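Radymyr Hladun tunes his snare drum lower than anyone else I have stood next to in a rehearsal room. It sits somewhere below the floor tom on most kits, and when he hits it in the centre the whole shed at the back of the Hutport property hums for a while afterwards. He likes the hum. He has built most of the new Claramside record out of it.

Claramside are a two-piece, drums and baritone guitar, and have been since their bass player moved interstate and they decided against replacing her. The guitarist is Bernardo Lobo. The record is called Graller, it is their third, and it comes out on 6/21/19. I spent two days with them in February while the mixes were being finished, mostly talking to Hladun, who is the easier of the two to get sitting down.

The first thing he wanted to talk about was skins. On the previous album he used coated single-ply heads all round and changed them before every session. This time he put thick two-ply heads on in the spring, played them through a run of shows, and left them on for the recording. The snare head has a dent near the centre and a patch where the coating has gone altogether.

"The engineer asked me three times if I'd brought spares," he said. "I had. They were in the car. I wanted the sound we'd been hearing in the room all year and that was the old head. You put a new one on and it's a different drum for a week."

The kit itself is a four-piece, one tom up and one on the floor, with a 24-inch kick he bought from a brass band that was clearing out its storage. He had a second rack tom until halfway through the writing. It came off so he could move the ride cymbal closer, and once the ride was there he found he was writing parts around it. The title track has no hi-hat at all for its first four minutes. The ride carries everything, played on the shoulder of the stick, quite hard, with the kick doubling Lobo's lowest string.

Lobo tunes that string to A, and on two songs to G sharp. He runs one signal into a guitar amp and another into an old bass amp with a Bartoš cabinet under it. The cabinet has been repaired so often that he isn't sure which of the speakers are original. It takes up most of the back seat when they tour, and they have turned down support slots where they would have had to fly without it.

The songs are long. Six tracks, fifty-one minutes. The opener, Salt Road, was the last one written and the quickest, put together over a weekend from a riff Lobo had been using to check his tuning. The slowest was Tenant, which they played live for almost 10 months before they agreed on an ending. There are three recorded versions of it. In the one they kept, the drums drop out eight bars earlier than planned because Hladun lost a stick, and the guitar carries on alone until he comes back in for the last chord.

I asked if he'd been tempted to fix it. He said they tried. They did two more takes with the stick firmly in his hand and both of them sounded like people waiting for a song to finish.

Recording was done live, both players in the one room, with the amps behind a wall of mattresses. They allowed ten days and used eight. There is no click track on anything. You can hear Salt Road speed up through its middle section, and by the end it is a good deal faster than where it started. Hladun is relaxed about this. He practised to a metronome every day as a teenager and still does it at home, and his view is that the practice goes into your arms and then you leave the machine in the drawer.

Vocals came afterwards, and took longer than the rest put together. Lobo does all of them. He spent years shouting over the top of the band in rooms with no monitors, and his voice on the first two albums is a bark that hardly moves off a single note. On Graller there is real singing in places, low and fairly quiet, most of it on the second side. He was uneasy about it. The demo of Low Fence had the vocal buried so far down that Hladun had thought it was an instrumental, and had written his drum part accordingly.

"He sent me the words in a text message," Hladun said. "I wrote back, what are these for?"

Low Fence is now the song both of them like most. It's the only one under five minutes and the closest they have come to a single, though they haven't made a video and don't intend to. A college radio station has been playing it anyway from an advance copy. Two other stations have asked for an edit of the title track, which runs to eleven minutes. The band offered them the first three, ending wherever the presenter liked.

Some of the change can be put down to who they've been touring with. They spent last autumn opening for louder, faster bands, on bills where every act before and after them was playing at double their tempo. Hladun expected to speed up to meet the crowd, and over the first few nights he did. Then there was a show where the kick pedal was slipping and he had to take the whole set slowly to keep it working. The room went quiet and stayed with them. They kept the slower tempos for the rest of the tour and took them into the studio.

They have day jobs. Hladun does shift work, which is why band practice happens at odd times, sometimes on a weekday at ten in the morning. Lobo teaches guitar to kids after school. Neither has ever earned a wage from the band. The last album sold out its first pressing of 1,000 copies, which covered its own costs and new tyres for the car, and they've ordered the same number of this one on black vinyl, with 200 more on a grey and white mix that will only be sold at shows.

The artwork was still up in the air when I visited. There was a painting they both liked, and a photograph of a weir that only Lobo liked. The painting has since won. The weir is on the inner sleeve.

On tour plans, they are keeping it short. There'll be a launch show at Hutport the week after release and then three weekends away, driving home in between. They are going to play the album from beginning to end, in order, with one older song after it. Hladun has been working on his stamina for this. The closing stretch of Tenant straight into Graller is over twenty minutes of hard playing, with nowhere in it to pick up a glass of water, and the first time they tried it in the shed his left hand cramped closed around the stick. He has since loosened his grip, raised his stool by a couple of centimetres and gone up a size in sticks, to something closer to what a marching drummer would use.

He has also been relearning the older material on the smaller kit. Anything that needed the second rack tom has had to be rewritten, and a couple of the fills from the debut now go down to the floor tom with a gap in the middle where a note used to be. Lobo says he misses the note. Hladun has offered to hum it.

As for a fourth album, there are two riffs and a drum pattern. The pattern is in seven and Lobo can't yet play over it. They are not in a hurry. It took three years to get from the second record to this one, and they expect the next gap to be much the same, depending on shifts and on how long the Bartoš holds out.

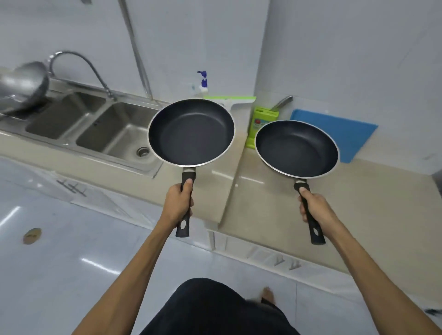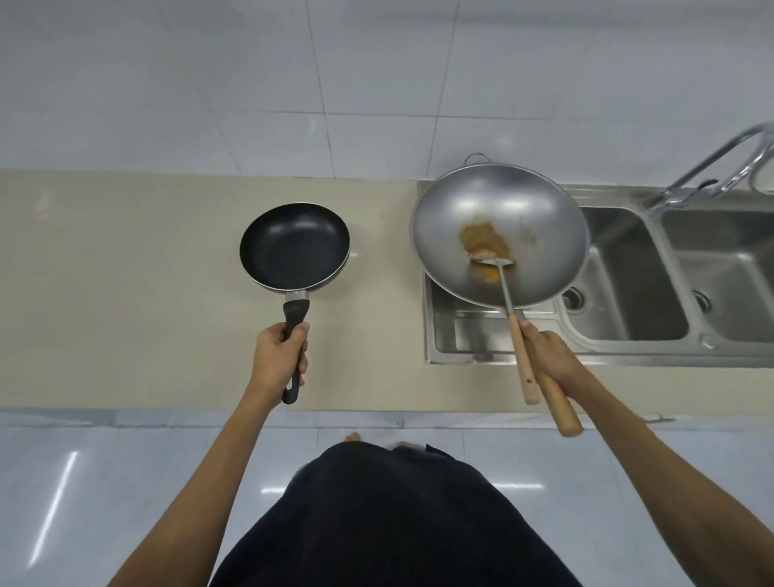
Bernardo Lobo rang after reading a draft of this piece to say that the G sharp tuning is on three songs, if you count the last two minutes of Tenant, where he drops the string while it's still ringing. He also wanted it known that the drums on Low Fence are better than they would have been if Radymyr had known there was singing on it, and that he's thinking of leaving the words out of the next lot of demos as well.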